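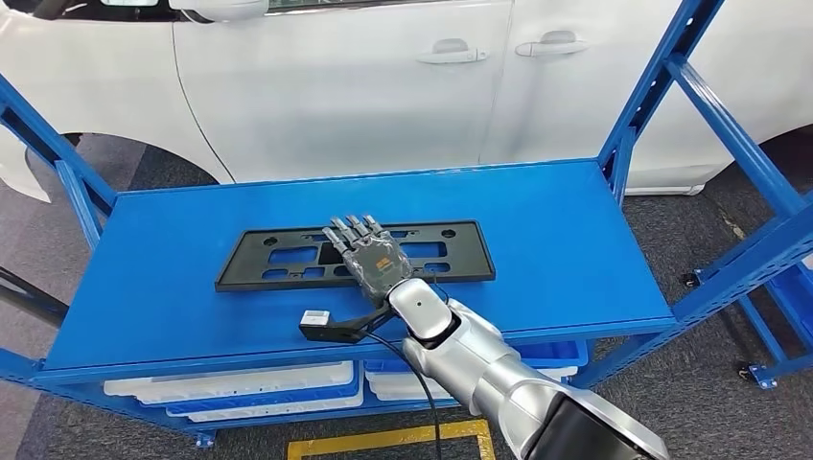

White car beside the blue shelving, with a black plate bracket on top.

The Harum Deposit

Tharindu Howlader had been selling cars for Munshi Motors long enough to know when a customer was going to walk out. The woman in the green coat was going to walk out. She had sat in the Harum twice, adjusted the seat, and asked about the towing limit. Then she looked at the price sheet and folded it in half.

"It says thirty-eight thousand here," she said. "The radio said thirty-five."

"The radio price is before the winter package."

"I don't want the winter package."

"They all come with it."

She put the sheet in her bag and said she would think about it. He held the door for her. It was the last sale he could have made before the end of the month, and he needed one more to get his bonus.

He went back to his desk and opened the list again. The Harum would not be in the state until spring, apart from the one on the floor, and Munshi had been promised 40 of them. There were 76 names on the list. Each name had put down a deposit of 3000 dollars, and he had taken most of those deposits himself, back in November, when the factory was still saying there would be enough for everyone.

The phone rang. It was the regional office in Drurkska.

"We're moving part of your allocation," the man said. "Prerkum is opening a store downtown and they need stock for it."

"How many?"

"Half."

Tharindu wrote the number 20 on his pad and drew a box around it. "I've got people who've been waiting since the fall."

"Offer them the wagon."

"They don't want the wagon. They had a chance to buy the wagon."

The man said he understood, and that a letter would be sent out. Tharindu asked who would sign it. There was a pause, and then the man said that the dealer usually did.

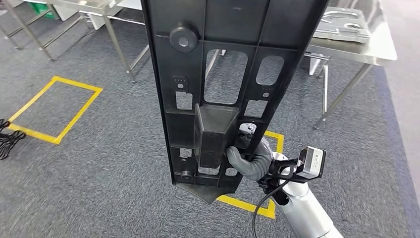 Tuesday

The letter came as an email with a blank space for his name. It was dated February 2025 and thanked the customer for their patience in the first line and again in the last. He printed one copy and read it standing up by the printer.

Then he started calling people. He thought they should hear it from him first. The ninth name was a retired bus driver who listened to the whole thing without speaking.

"I drove 391 miles to see that car," the man said. "You remember? My daughter came with me."

"I remember. She liked the blue."

"So am I getting one or not?"

Tharindu ran his finger down the list. He had gone in order of deposit, and nine was well inside the line. "You are," he said. "It might be June."

"Then why are you calling me?"

He had no good answer - he had just been calling everyone. He said he wanted to confirm the color.

"Blue," the man said, and hung up.

By six he had reached the nineteenth name. He got a cup of water, came back, and looked at the twentieth. It was the last one who would get a car. Under it was his sister.

He dialed her number first.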